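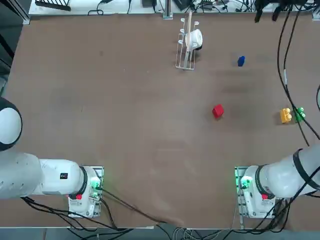 Wolfram Seidel asked whether the planner was at fault at all, and said he would want to see the timestamps before anyone touched the collision settings. Fair enough, so I have rewritten my post with those in it.

The setup is two arms bolted to the near edge of one table, one camera looking down, and a planner that treats both arms as a single group. The job is a plain sorting task. One arm picks a red cube or a toy brick, the other picks the cup out of the wire rack, and they are meant to work at the same time where there is room.

Planning each arm separately works. Planning them together fails on nearly every run as soon as the cup is the target. The log says "start state in collision" for the right arm, but when I look at the table the arm is well clear of everything. If I delete the rack from the planning scene the same request solves straight away.

What I have in the log for one failed run: joint states stamped at 991 ms, point cloud stamped at 1,063 ms, both counted from the trigger. The planner takes the latest of each. The octree is set to 2 cm cells. The rack is not a mesh, it comes in from the cloud as whatever the camera makes of it. I have already redone the hand-eye calibration and it made no difference that I could see.

Is this a filtering problem, a timing problem, or should I be modelling the rack by hand? I would rather not model every object, as the things on the table change.

Posted by plaltel_bench

We use cookies to remember your settings and to count visits. By continuing to browse you agree to this. Accept | Manage choices

Rainer Pfeiffer

Timing first. Your two stamps are 72 ms apart. If the right arm is still moving when the cloud is taken, the self-filter removes points from where the arm was at 991, and the points from where it had got to by 1,063 stay in. Those leftover points go into the octree as an obstacle, sitting more or less on the arm. Then you ask for a plan and the start state is inside it.

Don't take the latest of each. Look up the joint state at the stamp of the cloud, interpolating between the two samples on either side. If your driver only publishes slowly, wait until the next joint message has come in before you run the filter. Most transform buffers will do this if you ask for the time of the cloud and give a short timeout. If you ask for time zero you get the newest one, and I suspect that is what your code does.

You can test it without changing any code. Stop both arms, wait a few seconds, clear the octree, take one fresh cloud, then plan. If the error goes away it is timing.

Deleting the rack fixing it doesn't rule this out. It depends on how you delete it. If you clear that part of the octree you may well be clearing the leftover points too.

Also check your cables. Ours hang off the arm and they are not in the robot model, so the self-filter leaves them in. We had phantom obstacles near the base for weeks in Dresden from exactly that. We ended up padding the lower links by 4 cm in the filter only — not in the collision model, or you get the same error from the other side.

gripper_ned

Just turn off octomap, never worked for me. Use boxes.

Wolfram Seidel

I agree with Rainer on the stamps. On the rack, 2 cm cells are too coarse for thin wire. Any rod that touches a cell fills the whole cell, so an open rack turns into something close to a solid block and there is no way in to the cup. You would still get failures after fixing the start state, only with a different message.

You don't need to model every object. Model the rack as one box with an open top and fit its pose from the cloud at the start of each run, then drop the cloud points that fall inside it. Keep the octree for everything else. Before the final approach, allow contact between the gripper fingers and the cup, and nothing more.

I would do the timestamps first and run it again before touching the rack.

plaltel_bench

Stopped both arms and cleared the octree as Rainer said. The start state error has gone. It now says no valid grasp pose for the cup, so I will try the box with the open top next. The transform lookup was using time zero.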